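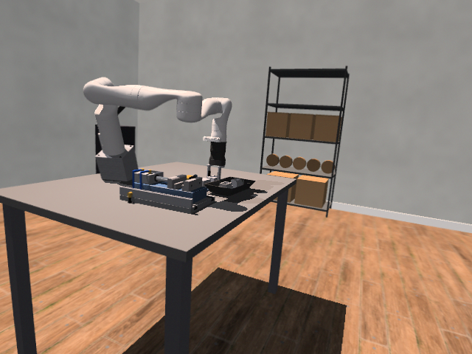

Open day at Maddocks — quick FAQ

Is it a real robot?
Simulated on the day. White arm, work table, parts tray, all on screen. Mali Skyrme runs the demo and takes questions as she goes.
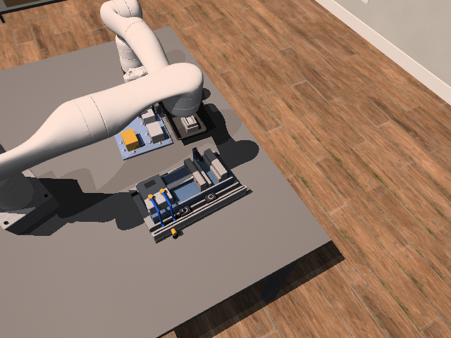

When is it?
March 13, 2021. Doors at 12, demo repeats til 3.

Can I ask for a replay?
Yes — just shout. Gwion can stop it at any point and swing the view round.
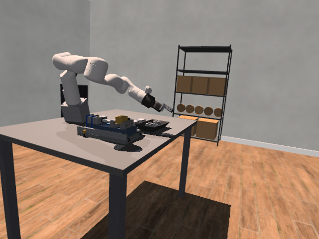

He'll show it from the other side too if theres time. Kids fine, no booking.

Parking?
Out back, follow the Pullamby signs.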